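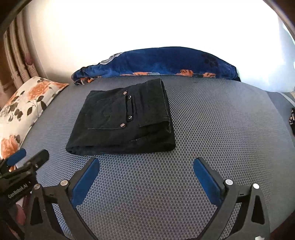
Zoruna Folded Garments

Version notes and data card

Contents

Zoruna is a collection of photographs and short records on folded household clothing. It covers jeans, work pants, denim shorts and jackets, with a smaller group of towels and blankets. The release holds 122 items in 140 folded states. Some items appear in more than one state.

Folding

Garments were folded by hand on soft surfaces: beds, padded seats, cushions. No folding board was used. The fold follows the Magesa sheet:

1. Close all buttons and zippers.
2. Lay one leg or sleeve over the other.
3. Turn loose parts inward.
4. Fold in half, then in half again or in thirds.

Thick denim does not hold a sharp crease. Bundles that open by up to 30 degrees after release are kept and marked "slack".

Fields

item_id: number of the garment
type: jeans, pants, shorts, jacket, towel, blanket
color: plain color word, one only
state: flat, folded, slack, rolled
face_up: pocket, waistband, hem, plain
hardware: rivet, ring, button, zipper, none
surface: free text

Hardware is recorded only where it can be seen on the upper face. A pocket under a fold is not recorded. If the type cannot be told from the folded bundle, the field is left blank.

Known problems

Black and dark blue denim are confused in 20 records from the Turkton set. Seam lines on black cloth are faint and the face_up field is less reliable there. Mesh and patterned surfaces were entered under several different words and have not been merged. The Emoria towels have no hardware field.

Changes

5th September: slack state added, rolled towels moved to their own folder.
October: planned merge of surface terms.

Layout

/items
/states
/notes
fields.txt
folding_sheet.txt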